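本网站使用 Cookie 以改善您的浏览体验。继续浏览即表示您同意我们的使用政策。【接受】【了解更多】

分类：人物 / 吃与住　标签：厨房、老房翻修、台面、访谈

跟 Helju Kuusk 约了三次才约上。头两次她都在工地，电话那头全是切割机的声音，讲不了两句。第三次她说，你来吧，我在 Akcombe，中午有空，带个三明治。

于是就去了。Akcombe 是个小地方，一条主街，一家面包店，下坡就是河。她的工作室在面包店后面，门口堆着拆下来的旧柜门。她做厨房，只做厨房，而且基本只接老房子。

“新房子没意思，”她边找杯子边说，“墙是直的，地是平的，你把东西推进去就完了。老房子你量三遍，三遍都不一样。”

先问怎么入的行。她本来学的是制图，毕业后进了一家叫 Tandent 的橱柜公司，画了好几年的标准柜。高柜、吊柜、转角柜，来回就那几种。她说那几年学到的东西其实很多，比如抽屉滑轨怎么会坏，铰链为什么总是最上面那个先松。但是闷。后来一个远房亲戚的老屋要修，请她帮忙看看厨房，她请了两周假，一去去了两个月。假当然不够，工作也就没了。

“我妈气得要死。”她笑。

那间厨房现在还在用。窗子开在北面，一年到头进不来多少光，原来的主人把水槽放在最暗的角落里，洗菜得开灯。她做的第一件事是把水槽挪到窗下。就这么一件事，水管重走，地砖撬了一半，花了预算里最大的一块。亲戚不理解，吵了一架。住进去半年以后打电话来，没道歉，只说现在洗碗的时候能看见院子里的鸟。

我问她，客户最常提的错误要求是什么。

“岛台。”想都没想。

她说每个人都要岛台。厨房宽度还不到三米，也要。做完之后冰箱门打不开，两个人错不开身，端着汤锅要侧着走。她会拿胶带在地上贴出来，让人家在里头转一天，做一顿饭，晚上再打电话。一般这通电话打来，岛台就没了。

有一户没听她的。那户在 Brastcombe，房子很漂亮，厨房是后加的，狭长。男主人坚持，她就做了，做得很窄，做成带轮子的。“后来他们把它推到车库去了，放油漆桶。” 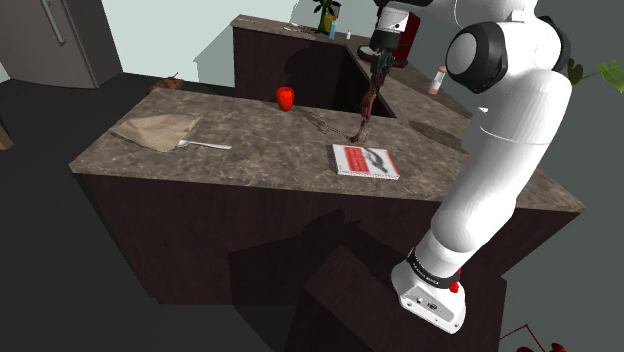 台面的事她能讲一个下午。石头、木头、不锈钢、水泥，她都装过，也都拆过。她个人喜欢木头，枫木或者橡木，上油不上漆。有人嫌麻烦，一年要擦两三回油，切到了有痕，热锅放上去有印子。她觉得有印子就有印子。她自己家的台面上有一圈黑的，是铸铁锅烫的，搬进去头一个礼拜就有了。

“石头我也做，客人要我就做。但是大理石你得想清楚，柠檬汁一滴，就是一个白点，擦不掉的。有人受得了，有人每天盯着那个点看，看到睡不着。”

那怎么劝？

不劝。给一块样板带回家，放一个月，随便糟蹋，倒酒，倒醋，切洋葱。她手头有 86 块样板，大部分都毁得差不多了，堆在窗台下面的箱子里。我翻了几块，有一块上面有个很完整的咖啡杯底。她不让扔，说那是最好的说明书。

谈到钱，她倒是很干脆。一张设计图加现场量尺收 1315，不管最后做不做。以前是不收的，以前有人拿着她的图去找便宜的木工，做出来不对了又回头来问她。现在收了，这种事就少了。

柜子她不自己打，交给 Eftychia Kyriakidis。两个人合作快十年了，是在一个旧货市场认识的，为了同一个五金箱子争起来，最后一人一半。Eftychia 那天也在，坐在里间磨一个抽屉面，话不多，隔着门听见我们聊到榫头，才插进来一句：

“她画的图有时候是错的。”

“哪有。”Helju 说。

“上礼拜那个高柜，门往墙上开。”

沉默了一下。“那个是错的。”

我问 Eftychia 打一套厨房要多久。她说看木头，木头不干就等。有一批橡木等到了九月，客户在院子里用露营炉子煮了整个夏天的饭，后来说还挺怀念。她们现在用的那台老带锯是 Tudose，停产很久了，零件要到处找，光是换过的锯条她就留了一抽屉，舍不得丢，说可以剪开做刮刀。

再回来聊储物。Helju 有个习惯，动手之前先让人把厨房里所有东西拿出来，全部摊在客厅地板上。锅，碗，过期的香料，六个开瓶器。上一户一共摊出来 262 件，用得上的是 158 件，剩下的都是“也许哪天会用”。她不逼人家扔，只是告诉他们，柜子按 158 件做，其余的自己想办法。

“多数人第二天就想通了。”

有想不通的吗？

“有。给他们在走廊做了个柜子，门一关。也行的。”

她讨厌开放式搁架。图片上好看，她说，住进去三个月，每个杯子上都是一层油灰。除非你天天用那几个杯子。她讨厌的东西还有：装在踢脚线里的灯，藏得太深的垃圾桶，要按一下才弹开的门（“手上全是面粉的时候你按哪儿？”）。喜欢的：深水槽，能拉到底的抽屉，炉子边上有一块能搁热锅的地方，哪怕只有一本书那么大。还有一把椅子。厨房里一定得有把椅子，不是吧台凳，是能坐下剥豆子的椅子。

插座也讲了一大堆，我没全记下来，大意是永远不够，画图的时候觉得够了，再加两个。还有高度，别按标准高度，按做饭的那个人来。站直，手肘弯起来，往下一掌宽。她当场拿卷尺给我量，说我家的台面一定太低，我平时是不是腰疼。

是。

三明治吃完了，面包店那边送来一盘卖剩的小圆面包，Eftychia 出来拿了两个又进去了。Helju 下午要去看一间房子，屋主八十多岁，厨房从来没动过，柜门还是原来的绿漆。孩子们想全拆，老太太不肯。

“我站老太太那边，”她穿外套，找钥匙，钥匙在样板箱子上，“水管换掉，电线换掉，别的别动。那个绿漆现在调都调不出来的。”

走到门口又想起来，回头问我要不要拿一块大理石的样板走，回家滴点柠檬试试看。我拿了。现在放在水池旁边，已经有俩个白点了。

订阅我们的每周邮件，新文章直接送到您的收件箱。输入邮箱地址【订阅】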